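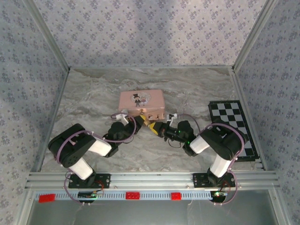
Packing and Sorting Assistant, Games and Small Gifts (part-time)

Pedanetti, Fedville

Posted 4 Sep 2023

Pedanetti buys and resells used board games, chess sets, card games and small boxed gifts. Most of our stock comes from house clearances and from people who bring in a carton or two at the counter. We sell through our own website and to a few gift stores in the area. We are looking for a part-time assistant to join the packing room on Ruchti Street.

The work

You will unpack incoming cartons, check what is in them, and get items ready for the shelf or the mail. On a normal shift you will:

Open each game or gift box and check the contents against the list on the lid or in the rules.
Lay out chess sets and match the pieces to the board. Folding boards need their hinges and edges looked at before they are priced.
Wipe down boxes and boards with a dry cloth. Printed lids mark easily, so no sprays.
Write a short condition note for each item - scuffs, fading, missing parts, a name written inside the lid.
Wrap and pack orders, print the labels and have everything on the cart for the afternoon pickup.

Small gift boxes take more care than people expect. Many have a picture on the lid, and the lid is what the customer is paying for. Wedding and anniversary boxes are a steady part of our sales from spring on, and they go out in tissue with a card sleeve.

Incomplete games are kept on a separate rack and used for parts. You will help keep that rack in order. It is not in good order at the moment.

Hours and pay

Five shifts a week, Monday to Friday, 10:30 to 2:30. Pay is by the hour and is set out in the offer letter. There is a paid training period of 2 weeks. We close for stocktaking in August, and vacation should be taken then where possible.

What we ask for

You should be able to read small print, lift a full carton onto a bench and stand for most of a shift. A stool is provided. Careful handwriting is useful because the condition notes are still written by hand. You do not need to play chess, but you do need to know which pieces belong in a full set, or be willing to learn it in the first week.

Experience in a store, mail room or library is welcome but not required. We use Rolen for stock records and will show you how it works.

How to apply

Send a letter of one page or less to Zulmira Meireles, Packing Room, Pedanetti, 118 Ruchti Street, Fedville, or hand it in at the counter. Include a phone number and the earliest date you could start. A resume is fine but we do not need one.

Applicants we want to meet will be asked in for an hour. Part of that time is spent at the bench checking and packing six items. Please wear closed shoes. The entrance is at the side of the building - the front door is for customers only.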